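4.2 The kitchen tasks

The upper body was built in a shared workshop behind Rongrong Qiu's house, on a bench that also had to serve for a half-restored moped. Parts came from Skornell and from a drawer marked "misc." We bought the second hand in February, after 13 evenings of arguing that one would do. Until the shoulder brackets stopped cracking, every policy was trained and tested in Nundon, our simulator, where brackets are free and the neighbors do not complain about the noise.

The basket task sounds like something a bored toddler could manage. The right hand has to deal with a lidded basket while the left stays out of trouble near a tray. We collected 1161 teleoperated episodes and kept 900. The rest were mostly Shengli Bai discovering new ways to lean on a countertop. Figure 3 gives a view from the simulated workspace.

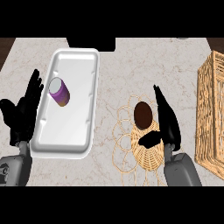

Figure 3. Basket task in Nundon. The right hand is at the lidded basket on its wicker mat; the left is open beside the foam tray holding the purple can.

The can is a distractor, and a good one. Early policies reached for it with an enthusiasm they never showed for the basket, and it took a change to the sampling of start poses to cool them down. The woven mat caused a different kind of grief. Its open loops made contact so slow to compute that we swapped the collision mesh for a flat disc, a shortcut we had criticized in the Carico baseline one draft earlier and have now quietly stopped criticizing.

Fingers were modeled with the same joint limits as the workshop hands, including the 2 joints that had been assembled backwards.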